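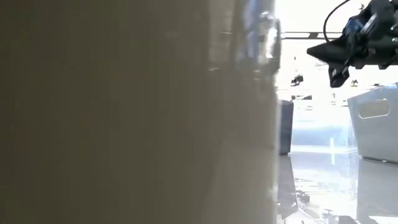 Scoring a Card in the Hestton Format

Rate each match from 0 to 7 before reading anyone else's review.

1. Log the finish first - pin, submission or count-out.
2. Mark title changes with a T.
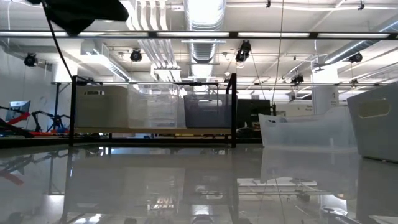

3. Add the match ratings and divide by the number of matches. Leave out dark matches.
4. Enter the result in the season sheet, row 36 onward. 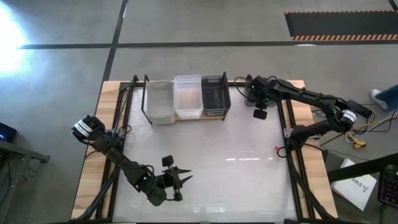 Work table with two arms mounted.

Ties go to the card with the longer main event. Format by Ferhat Karaca.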